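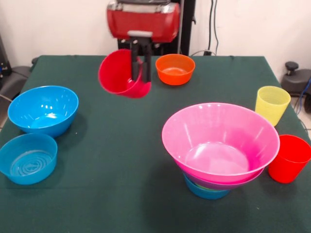 Red cup, orange bowl and blue bowls on the green tablecloth

Earnest money after the inspection: can the seller keep it if I back out on day 5?

Posted by Cuiping Zou in Buying a Home

I am under contract on a two-bedroom house in Woltton. It's my first purchase. The contract gave me an inspection period and I had the inspection done on the second day. The report came back at 134 pages, most of it photos, and a lot of it is small stuff like loose outlet covers and a gutter that needs to be reattached. But there are two items that worry me. The sewer line has roots in it close to the street, and the inspector wrote that the electrical panel should be looked at by a licensed electrician because of signs of overheating on one breaker.

My agent at Setik sent the seller a request for repairs. The seller came back with a $200 credit and said the price already reflects the age of the house. I don't think $200 covers even the visit from the drain company.

Today is day 5 and my agent says my inspection period ends at 5 p.m. I have two questions. If I cancel now, do I get my earnest money back, or can the seller say they made an offer and I turned it down? And if I ask for more time to get a sewer quote, does asking for it protect me, or does the deadline still run while I wait for them to answer?

The lender also wants to know whether to order the appraisal, and I told them to hold off. I don't know if that was right either. The loan deadline is later, in December.

Dillia

Read the inspection section of your contract before you do anything else. Not the summary your agent emailed, the contract itself. There are two common ways these are written and they work differently.

In the first kind, you can cancel for any reason related to the inspection as long as you give written notice before the deadline. The seller offering a credit doesn't change that. You are allowed to say no to the credit and cancel, and the deposit comes back to you.

In the second kind, you have to give the seller a list of defects and the seller gets a chance to fix them or refuse. If they agree to fix everything on the list, you are usually bound to go ahead. If they refuse any of it, or offer money in place of repairs, you normally get a set time to accept or cancel. A $200 credit is not the same as agreeing to repair a sewer line, so you would most likely still have the right to cancel, but check how many days you have to respond and what date they count from.

On your second question, asking for an extension does nothing until the seller signs it. The deadline keeps running. I have seen buyers send the extension at lunch, assume it was fine, and find out the next morning that the seller never signed. At that point they had no inspection contingency left. If you want more time, have your agent send the extension form now and put an expiration on it a couple of hours before 5. If it isn't signed by then, send the cancellation notice while you still have time. Ask your agent to have it filled out and signed by you ahead of time so that it only has to be delivered.

Look at how notice has to be delivered too. Some contracts accept email to the listing agent and some don't. A phone call or a text is usually not enough. Keep a copy that shows the time it was sent.

For the sewer line, call a drain company and ask for a camera inspection with a written quote. Roots near the street can mean a cleaning, or they can mean digging, and the price difference is large. Also ask the city who is responsible for the section under the sidewalk. In some towns it's the owner all the way to the main.

Holding off on the appraisal was reasonable. You would have paid for it and not gotten that back. But if you decide to go forward, order it the same day. The appraiser's schedule is often the slowest part, and your loan deadline won't move because you waited.

One more thing. Even when the buyer is clearly owed the deposit, the escrow holder usually wants a release signed by both sides. If the seller drags their feet it can take weeks. That doesn't mean you lost it.

Châu

I would just cancel. A seller who offers $200 on a sewer problem is going to be hard to deal with on everything else. We had roots in ours and it was a mess. There are other houses.

Cuiping Zou

Thank you both. I found the section and it's the second kind. The seller gets to respond and then I have 2 days from their response to accept or cancel in writing, and email to the listing agent counts as notice. So I may have a little longer than my agent told me, but I am going to treat 5 p.m. as the real deadline until she confirms it in writing. The extension form went out this morning. I also left a message with a drain company and asked if they can run the camera tomorrow.

Dillia

Good. Ask her to point to the line in the contract when she confirms it. And save the email from the seller's side with the credit offer, because the time on it is what your 2 days are counted from.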